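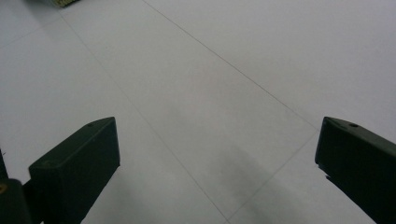 How many times do you have to show a machine the same thing before it gets it?

Fewer than you'd think, if you show it badly in lots of different ways. We got there with 282 tries, and the ugly ones did most of the teaching.

I should back up. I was the new hire at Skuline that January, and my first job was to pick up a sock. That was the whole job! You held the gripper by its handle, you squeezed, you lifted the sock off the floor, you dropped it in a bin, and the tool saved everything your hand did. Later a model would chew through all of it and try to do the same with an arm. My mother asked what I was working on and I said "manipulation," and she was quiet for a long moment and then asked if I was eating enough.

The thinking in the lab was that you wanted clean data. Smooth approach, fingers wide, one squeeze, done. I was good at it, too. I did 50 perfect socks on my first day and went home with a sore wrist and a very high opinion of myself. The model we called Wamer (it was the fourth one, and the names came off a list taped to the fridge) learned from my perfect socks and from everyone else's perfect socks, and the first time we let it run, it went down beautifully, missed by an inch, closed on nothing, and carried the nothing over to the bin. Then it let go, very gently. It did this 60 times in a row while I ate a burrito.

I took it personally. It had my wrist, you see. There's a little turn I do right before I squeeze, a sort of flick to the left, and there it was in a machine – my flick, with no sock in it.

So I stayed late. I'd had a bad week for other reasons (the apartment on Rivadeneira, the person who had moved out of it, the plant that person left behind, which I was killing) and I picked up the gripper and I was terrible. I overshot. I came in too high and had to hunt for the thing. I squeezed, missed, said a word, opened up, backed off, and went in again. I dropped the sock halfway to the bin and went back for it. I kept the recording going the whole time, mostly out of spite, and I didn't throw any of it away.

By the time the heat clicked off I'd done 182 of them, and I don't think even a handful would have passed review. I mixed them in with the other hundred good ones we'd kept, started the training, and went home and watered the plant, too much.

The new one was called Plukari. It was next on the fridge list.

I remember the run because I'd already started typing the apology. Plukari went down and missed by an inch, same as the last one, and closed on nothing. Then it stopped. It opened its fingers, backed up a little, moved over, and went in again, and there was the sock, hanging by its toe. Somebody behind me said "huh," and in a lab that's a parade.

We did the tests right afterward, with new socks and new floors and the lights turned down, and it held up. It still missed a lot! It just didn't carry the miss to the bin anymore. When we wrote it up, the section was titled "Effect of Recovery Behavior in Demonstrations," and I got to write the part about how the extra data was gathered. I put "by a single operator, in one evening session." I left out the crying around try ninety, though I did wonder if it was in there somewhere, a small shake in the grip that the model had picked up and was passing along.

I asked for the wrist data once, to check. There's a stretch where the hand stops in the air over the floor and doesn't do anything for a while. The fingers are wide open. Then the hand lowers and gets on with it.

Plukari does that too, sometimes. It'll get right above the sock and wait a second or two with its fingers apart. We've talked about trimming the pauses out of the set to save time, and there's a note about it in the plan for the next round, with my name beside it. I've moved it down the page twice now. The plant has one new leaf, by the way – a weird pale one, kind of folded over on itself, and I've turned the pot so it faces the window.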